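A day at the Wenesa open lab
Posted May 29, 2024

So I finally got myself to the Wenesa open day, after missing the last one with a cold, and I've come home with sore feet and far too many pages of notes. I'd gone for the software side. There was hardware on the ground floor if you wanted it, but I went straight upstairs to the planning group and more or less stayed there!

Riet Dewulf ran the first session, on their motion planner, Isau. What I liked is that she started with the failures. They've got 104 saved tasks that get replayed every night against whatever was merged that day, and she put the ugly ones up first – paths that looked lovely until the wrist swung wide and clipped a shelf. When a task goes wrong you can scrub back through it and see which candidate paths were thrown out and why (collision, joint limit, ran out of time). I've wanted a tool like that for years. Ours at work gives you a red line and a shrug.

After morning tea we moved on to perception. Flamari is their name for the bit that turns depth data into shapes the planner can use, and it has a hard time with anything full of holes. Perforated panels come back as solid on one pass and as confetti on the next. Their fix is a bit of a fudge – fit a plain box around the lot, plan against the box, and only bother with the fine shape once the gripper is close in. Someone asked whether that wastes space in tight spots. Yes, said Riet, all the time, and they've decided to live with it until September.

Then we got to have a play in the simulator ourselves, which was my favourite part of the day. You pick a start pose, drag the goal about and watch the planner rethink. I spent ages on the grey rack sitting on its wooden board, trying to bring a finger in from low down without touching anything.
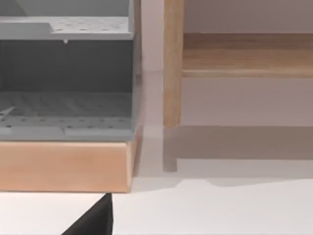
Jankauskaitė reckoned I was giving the planner too much freedom down there, and that I'd get a steadier approach by fixing the last stretch as a straight line and letting it sort out the rest. She also said to pad the board more than the rack, as a bump at the base ruins everything that comes after it. I tried both. The straight line helped a lot, the padding I'm less sure of.

We ran over by 33 minutes and I missed my bus. The slides are meant to go up next week.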